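Curfew in Dunstan — does it cover the night bus?
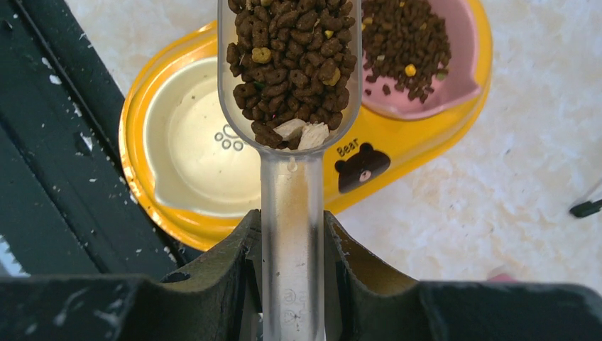

My sister lives near the Parnska bridge and works nights. With the protests still going on, does the curfew stop her getting home on the 534?

Angus Costigan
The 534 still runs, but it turns back at Trosley while the bridge is shut. She'll need her work pass and a letter from her employer for the checkpoint. I got through fine on Thursday with both — took ages though!

marla_k
I heard they're lifting it soon? Not sure, my cousin said so.

Pavex
Don't count on that. The interior ministry put it back in place after the march on the courthouse, and the order has no end date. Check the notice at the town hall before she sets out, they keep changing the hours.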